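Budgeting for grippers when you have 8 minutes and one table
Speaker notes, Tuesday session, Santino Ulloa

Open with the number: $859 for our whole first year of finger pads, plates and screws. Let them laugh, then say what we spent on arms that same year (nothing!). Hand-held tools came first, and I'd do it in that order again.

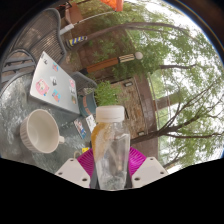

Magenta ribbed fingers, one clear bottle between them.

Point at the ribs. Pads are the line everyone forgets, and I love talking about them. We pay Pudero 30 dollars a pair and order spares with every tool - ask who in the room has a budget line for wear parts. Wait for hands.

Then the Figueroa site. Glass tabletop, reflections, trees, bright sky. If your equipment will work outdoors, price the outdoor days now.

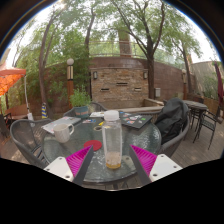

What to buy second

Go slowly through this part. Hirnby quoted us 69 days on the first arm, so order it before the tools are worn out. Cuveck can lend a mount in the meantime. Santino Benítez has the spreadsheet and will share it (yes, two Santinos, get it over with).

Props cost money too! Bottles, mugs, coasters: give them their own row.

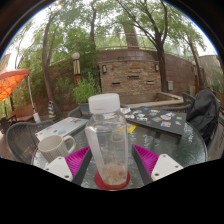
Bottle on the red coaster, gripper fingers on both sides.

Questions. If it's quiet, ask what they'd cut first.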